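Community Kitchen in Urkdale Opens a Packing Corner for Evening Meals

Urkdale, 30/03/2022

The community kitchen on the ground floor of the old Enesex building has opened a small packing corner, where residents can prepare food to take home in the evening. Until now, all meals of the kitchen had to be eaten in the dining room before closing time. From this week, people who work late or who take care of a family member at home can pack their portion themselves and leave with it.

The new service was started after a survey among the regular guests. The kitchen received 212 answers, and 118 of them said that the hours of the dining room were the main difficulty. Many of these guests live in the streets behind the station and come home after seven o'clock, when the last warm dish has already been served.

"We understood that the food was fine, but the hour was wrong for them," said Seon-mi Shim, who coordinates the program. "A mother wrote to us that she can come for ten minutes, but she cannot sit down for forty. We have thought about this sentence for a long time."

The corner is simple. Guests bring their own bag or borrow one, put the items on the table, close what needs to be closed, and pack. Round bowls go in first and stay flat. Buns and other soft things go on top. Ms. Shim explained that in the first evenings a number of bags were packed in the opposite order, and the buns arrived at home in a shape which she described as "sad." A short instruction now hangs on the wall in three languages.

The selection changes each day and depends on what the kitchen receives from its partners. The shop Seo gives snacks and side dishes, many of them red and strongly spiced, and these are popular with the younger guests. The bakery Pamum sends its bread in the afternoon. Guests who do not eat spicy food are asked to say it at the counter, where a mild dish is kept for them until half past seven.

A dark mat covers a large part of the table, and on it there is room for a bowl of red food and whatever else goes home that evening, with the shopping bag standing open at the side.

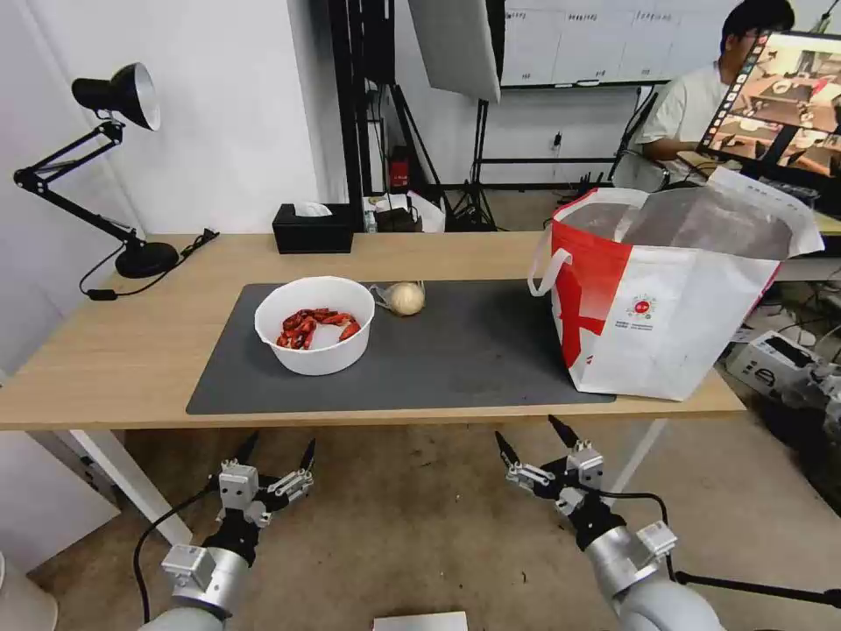 How the bags are handled

The kitchen recommends a large bag with two handles and a wide opening. Narrow bags are not forbidden, but a round bowl can tip inside them. It is better to open the bag completely and let the rim fall to the outside before anything is put in. A bag with a lining is preferred for dishes with sauce, and the lining should be wiped at home after each use.

Borrowed bags have to be returned within 5 days. There is no deposit. The kitchen only writes down the first name of the guest and the date, and the list is thrown away at the end of the month. If a bag is torn, the guest should bring it back anyway, so that the number of bags in the cupboard stays correct.

Single items such as buns are wrapped in clear plastic. Some guests have criticized this, and the kitchen is looking at paper as a replacement. A first test with paper was not convincing in the opinion of the staff, as the bread became dry before the evening. A second test with a thicker paper is planned, and the bakery has agreed to take part in it.

Costs and opening hours

A packed meal costs the same as a meal in the dining room. Guests with a reduced card pay the reduced price in both cases. The packing corner is open from half past five until a quarter past eight, which is 45 minutes longer than the dining room. Payment is made at the counter before packing, and the receipt should be kept until the guest leaves the building.

The mats, the tables and the shelves were paid from a neighborhood fund. According to the kitchen, the remaining money is enough to run the corner until September. After this month a new application has to be written, and the number of meals taken home will be an important point in it. In the test period, 195 meals were packed, and Ms. Shim called this result better than she had hoped.

Not everyone was in favor of the change at the beginning. Several older guests were afraid that the dining room would become empty if the others took their food home. The kitchen has taken this worry seriously and keeps the long table in the dining room set as before, with tea after the meal. So far the number of people who eat there in the evening has stayed almost the same. Some guests eat their main dish with the others and pack only a bowl of snacks or a piece of bread for the next morning, and this is permitted.

Questions about allergies

One point that still has to be improved is the information about ingredients. In the dining room, guests can ask the cook directly. At the packing corner the cook is usually not present, and the labels were in the beginning too short. The kitchen now writes shellfish, nuts, milk and egg in large letters on a board next to the counter. Guests who are not sure should ask before they pack. Food that has been put into a bag cannot be taken back or exchanged.

The kitchen also asks guests to put dishes with sauce or oil into the refrigerator as soon as they are at home, and to eat them on the next day at the latest. Bread can be kept longer, but it should be taken out of the plastic if it is still warm.

People who want to use the packing corner do not need to register. They can come during the opening hours by the side entrance of the Enesex building, next to the bicycle stands. The main door is locked after six o'clock. A bell for visitors with a wheelchair or a stroller is on the left side of the entrance, and somebody from the kitchen will come down to open the wider door.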